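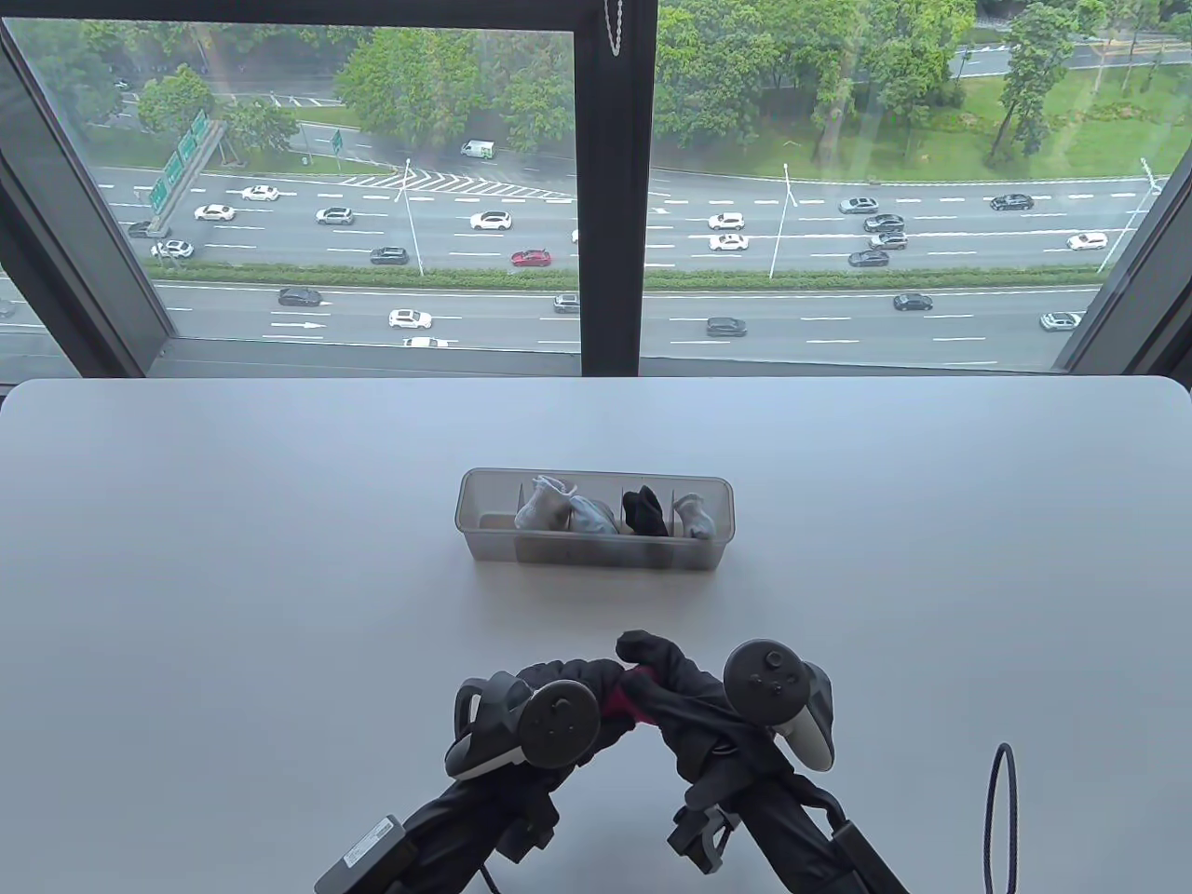
The Flemia hand units at the near edge of the table, with rolled socks standing in the organizer box.

Renting a Pair of Hands

Most of the price of teaching a robot to do housework goes into the teaching. Somebody has to do the chore many times over, in a way the machine can copy, and until recently that meant tying up the robot itself. Flemia, a rental kit from the small firm Trivance, leaves the robot out of that stage. A person holds a gripper in each hand and does the job at a table. The grippers record how they were moved, when they opened and when they closed.

The kit rents for $500 a month, with a one-month minimum. For that, a customer gets two hand-held grippers with a VR controller fixed to each, a power adapter, spare finger covers and a license for Hamdy, the program that sorts the recordings. The laptop is extra. So is training, though Trivance will spend an hour on a call with new customers at no charge.

Kamarul Chin handles the rentals. His customers are mostly small labs and startups that already own an arm or two and have run short of material to train them on. "They call and say the robot is fine, it just doesn't know anything," he said. "We can send them the kit, or we can do the recording for them."

The second option is the one more people are choosing. Trivance keeps a room for it on a high floor, with a white table pushed up to the window and a highway below. Customers send a written task and, if they want, their own objects. Operators do the rest.
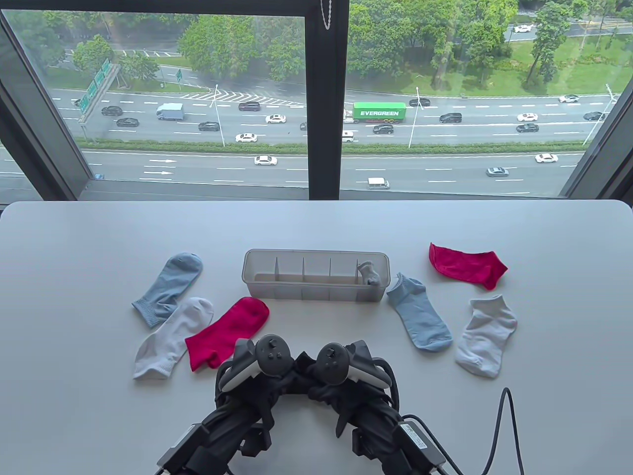

HERNERSKA, 23 May 2026

The task on the table is socks. The customer wants a robot that can put them away in a divided organizer, and the socks come in white, light blue, gray and a red-pink that Onyekachi Omoregie likes because it is easy to find. She is one of the operators, and she let me try the kit after she had shown me how.

The first thing to know about the grippers is that they are bulky. The straps, brackets and housings put a good deal of hardware between the user's hands and the work, and my wrists felt it before my arms did. The second is that the black fabric covers on the fingers do their job. With bare fingers, Omoregie said, thin socks slide out. With the covers on, I could pick up a sock by the cuff on most tries.

Getting it into a compartment was harder. The dividers are thin and a sock has to go in more or less upright, or it flops over into the next slot. My rolls came undone. Omoregie's mostly stayed rolled. She told me to stop looking at the grippers and watch the box, and that helped.

Failed attempts are kept. Hamdy lets the operator mark a recording as good, bad or unsure with a controller button, and a customer can ask for all of it or only the good ones. A full shift produces up to 300 recordings of a short task like this one.

There are things to fix. The cable gets in the way on the right side of the table, and I caught it with my sleeve twice. The manual runs to 50 pages and puts the calibration steps near the back, where a new user will not look for them. Calibration has to be redone whenever a controller shifts in its bracket, and Hamdy gives no warning when that happens.

Damilola Briggs, who designed the brackets, said a stiffer clamp is being tested and should ship in November. A version without the cable is further off -- she would not give a date.

For a lab that needs one chore recorded, a month's rental is a fair price, and the hardware is sturdy enough to hand to a beginner. Anyone planning on long sessions should ask for a second operator and trade off. Omoregie takes a break every half hour. I was ready for one well before that.

Kits can be booked through Trivance directly. The current wait is seven weeks.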